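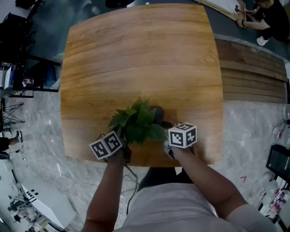 1/ Repotting small houseplants: notes on mix, water and drainage

2/ Most bagged potting soil holds too much water for a small pot. I cut it with perlite, 7 parts soil to 3 parts perlite by volume. Measure both dry.

3/ Go up one pot size only. Extra soil with no roots in it stays wet for days, and root rot starts there.

4/ A layer of gravel at the bottom does not improve drainage. Water sits in the fine soil above it until that soil is saturated. Skip the gravel and use the depth for roots.

5/ Noura Boutros asked how I decide when to water. By weight. Water fully, drain for 10 minutes, put the pot on a kitchen scale. One of mine reads 700 g at that point. I water again when it has lost 64 g.

6/ Check the full weight again in July. The plant will have put on growth and the old number will be low.

7/ Fertilizer: none for the first month after repotting, then half the label rate.

8/ Tap water is fine for most foliage plants. If the soil surface gets a white crust, flush with plain water and let it drain out completely.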